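Working group on good practice for household robots, Bundby site
October 18, 2020

**Present:** Neusa Lacerda (chair), Sigrún Bundgaard, Poul Eyvindsson, Colin Lockwood (minutes)
**Apologies:** Eyvindur Þórarinsdóttir

## 1. Last minutes

Agreed, with one change. Item 4 should read "may stop", as Colin never said it does stop.

## 2. Draft rule on towels and other hung cloth

Poul went through the Vakico draft. As written, a two-armed robot may take hold of cloth on a wall rail if both hands are in its own view and both feet are flat on the floor. He thinks this is enough to be going on with.

Sigrún does not. The draft says nothing about how hard a hand may pull before the load goes into the rail brackets, and she has yet to see a bracket rated for that. She also asked what "in view" means once the fingers are under the hem and the cloth is covering whatever is behind it. Poul said the hand sensors deal with that. Sigrún asked for the test sheet. Poul will look for it.

Neusa raised loose threads and tags. A finger joint can catch one and the draft treats all cloth as if it had clean edges. Colin added cable loops at the wrist, which a looped fabric could snag on just as easily. 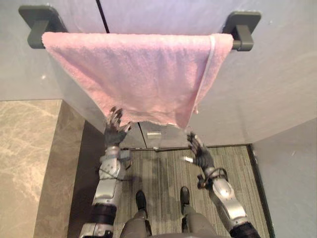
## 3. Trial figures

Poul reported 3,134 tries logged, of which 2,737 were passed as good. A further 289 were stopped by hand. Colin pointed out that this leaves a fair number in neither pile and asked who decided what "good" was. It was the same team that ran the tries.

Sigrún would not have the pass figure quoted in the standard until someone outside the team has marked a sample. Neusa agreed. Poul did not, and wished that noted — it is noted.

## 4. Cirnetti checklist

Nine points, most of them ticked before the robot is switched on. Sigrún's view was that a list finished before anything moves can't tell us much about the moving. Kept for now as a start-up check only. The word "safe" comes out of the title.

## 5. Actions

- Poul: find the hand sensor test sheet and send it round.
- Sigrún: draft a pull limit for wall rails, with a line on brackets.
- Colin: add threads, tags and wrist cables to the hazard list.
- Neusa: ask Yip whether they would mark the sample, and at what cost.

Next meeting in March, unless the test sheet turns up sooner.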